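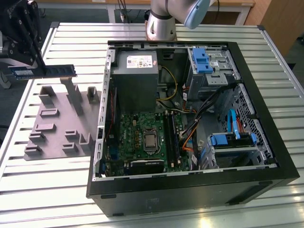

Chapter 7
Gathering Demonstrations for Assembly Tasks

Chapter 6 treated the learning system as a function from observations to actions and said little about where the observations came from. This chapter takes up that question. It covers the choice of task, the recording of demonstrations, the division of a recording into episodes, and the checks made before an episode is admitted to a training set.

The running case is a set of computer assembly and disassembly tasks recorded at the Briliswood laboratory under the direction of Danang Chong. The set is called Fadier in the rest of the book. It contains 1807 episodes, of which 900 involve memory modules. The remainder are divided among other parts of a desktop computer. The version used in the exercises is the one frozen on 2024-07-13. Later versions correct labels but add no episodes.

7.1 Why contact tasks need demonstrations

A memory module is a thin, stiff part that must be held by a narrow region and lowered into a slot with very little clearance. Once the module touches the slot, its position is set partly by the arm and partly by the slot itself. A planner that treats the module as a rigid body moving through free space gives good results up to the moment of contact and poor results after it.

Demonstrations supply what the planner lacks. A person guiding the arm makes small corrections during contact: tilting the part, easing off, pressing again at one end. These corrections are short. In the Fadier set they often take up less than a tenth of an episode, and yet they decide whether the part is seated. A recording scheme that samples too slowly, or that smooths the joint signals too heavily, will lose them.

Two consequences follow. First, the number of episodes is a weak measure of the size of a data set. The number of contact phases, and the variety among them, is a better one. Second, failed insertions should be kept and labeled. A system trained only on clean insertions has no record of what to do when the module enters the slot at an angle.

7.2 The workspace

The workspace holds the computer, the arms, and a plate of raised holders for parts. The computer is laid on its side with the side panel off, so that the motherboard faces up and the slots can be reached from above.

The holders serve as known starting points. When a part begins each episode in a holder, the approach to it varies little, and the learner can spend its capacity on the insertion. This is a convenience with a cost. A system trained with a single plate position tends to learn the position of the plate and ignore the part. The remedy used in Fadier was to shift the plate between sessions and to turn the computer case by a small angle. In the first sessions, recorded in January, neither was moved, and those episodes are marked with a separate flag.

Cables deserve attention. A loose cable over a slot changes both the view and the forces. The laboratory chose to leave the internal cables as they lay unless one blocked the slot completely. The learner therefore sees some clutter, but never a task that cannot be done.

7.3 Cameras

Each episode is recorded from a fixed camera and from small cameras at the wrists. The fixed view shows the relation between the case, the plate, and the arms. It is stable, and it is the view most easily read by a person reviewing the data. Its weakness is occlusion: during insertion the gripper may hide the slot.

The wrist view moves with the gripper. The links of the gripper take up a large part of the image, and the background turns and slides as the arm moves. The same case can appear upright in one frame and steeply rotated in the next. Objects outside the work area, such as the floor, stands, and cabling, also enter the image. A learner must be able to disregard them, and for this reason they were not masked out of the Fadier recordings.
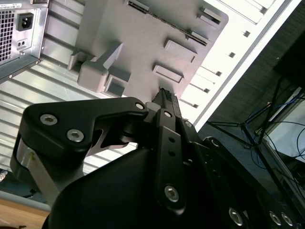 7.4 Timing and alignment

The cameras, the joint encoders, and the operator's input device each keep their own clock. Before training, all streams must be placed on a common time base. The Hartono procedure, used throughout this book, takes the slowest camera as the reference and assigns to each of its frames the nearest sample from every other stream. A frame is dropped if any stream has no sample within 18 milliseconds.

The procedure is simple, and it has a known defect. If one stream lags by a constant amount, every frame passes the test and every frame is wrong. The lag is found by comparing motion in the wrist image with motion reported by the encoders. When the arm starts to move, the ribbed surface of the table shifts in the wrist view, and the shift should coincide with the first change in joint angle.
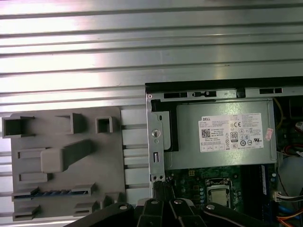
The comparison is made at several starts and stops in each session, and the median difference is taken as the lag. A single start is not enough, as the first movement of a session is often too slow to time well. In Fadier the correction was computed once per session and stored beside the raw streams, which were left unchanged. Readers working with the reduced Nano subset will find the correction already applied.

7.5 Dividing a session into episodes

A session is a continuous recording and an episode is a part of it with a stated goal. The boundaries must be set by rule. In this book an episode begins at the last frame in which the gripper is at rest before its approach to the part, and ends at the first frame in which the gripper is open and clear of it. Pauses inside an episode are retained - an operator who stops to look at a slot is gathering information, and the pause is part of the demonstration. Pauses between episodes are discarded.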